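4.2 Small-object chores with two arms

The tidying chores in section 4.1 could be done with one arm and a bin. Most chores people complain about are not of that kind. They involve a small thing that has to be held with one hand and worked on with the other: a lid, a cap, a case with a hinge. We treat this group on its own, as it is where the published claims about household readiness are weakest.

All trials in this section used the Wetureo cell, an enclosed bench with a tiled top and arms mounted on aluminum extrusion. The grippers carry yellow lattice fingers, which give a little under load and spread the contact over a curved surface. The same fingers were kept for every object. Swapping fingers between tasks would raise the scores, but a household machine that needs its hands changed between the kitchen and the desk is of limited use to the household.

We split each chore into stages and scored the stages separately. The first stage, common to every object, is the transfer: one gripper holds the object upright and a second approaches from the opposite side. Glossy rounded shells were the hardest to transfer. They offer no flat face to the fingers, and their highlights shift in the wrist view with every small change of angle.

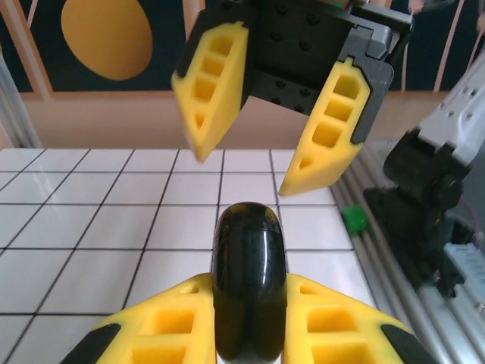

Figure 7. Transfer stage. A glossy black rounded object is clamped upright between the lower fingers, with the second gripper pointing down over it.

4.2.1 Trial set and scoring

The set comprised 211 trials, run at the Javstead lab in August and divided among 4 chores. A trial was scored as complete only if every stage finished without a person reaching into the cell. Of the 211 trials, 111 were complete. A further 44 reached the final stage and failed there, and the rest stopped earlier, mostly during transfer.

These numbers should be read with care. The cell is a kind place to work. The tiles are level, the grout lines give the wrist cameras a regular pattern to track, and there is seldom much else on the bench. A kitchen counter or a packing station offers none of this. We did not model clutter, and we make no claim about it.

Start position mattered more than we expected. When parts were laid out near the middle of the bench, between the two grippers, both arms could reach them with their elbows well bent and had room to correct. Moved toward a side wall, the same parts forced one arm to stretch across the other, and the planner often gave up before contact was made.

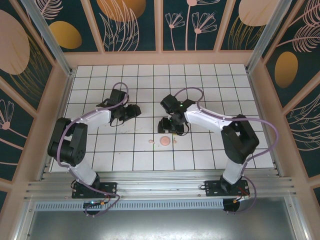
Very small parts raised a second problem. A piece narrower than a fingertip is hidden by the finger at the moment of grasping, so the wrist camera loses it exactly when it is needed. The fixed camera keeps it in view but at a low resolution. The Gaber controller blends the two views with a fixed weight, and the Aler controller drops the wrist view once contact is predicted. Neither rule was better across all chores. Gaber lost fewer parts on pickup; Aler was steadier on insertion.

The earbud chore shows both faults. The case has to be held by its shell, opened at the hinge without being pulled out of the other gripper, and kept open while an earbud is put into its cavity. The lid can be pinned with a finger pad, but too much force turns the whole case in the grip.

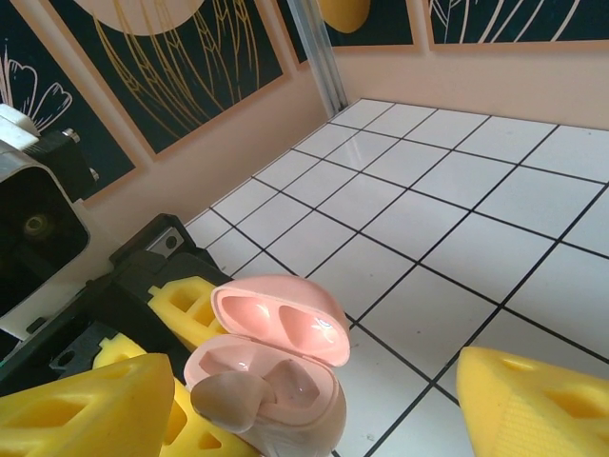

Turning of this kind was the most common final-stage failure. The arms have no touch sensing at the fingertips, and motor current alone was too coarse to show the start of a slip. By the time the rotation could be seen, the seating motion was already committed and the earbud met the rim. A slower approach helped a little and made the chore longer than most owners would put up with.

We therefore place two-handed small-object work below the level needed for home use. For shop-floor use the answer depends on the fixture. If a jig can hold the case, the task becomes a one-arm insertion of the sort covered in section 4.1, and the second arm adds cost without adding much else. The case for two arms rests on jobs where no jig is practical, and those are the jobs on which our completion rate was lowest.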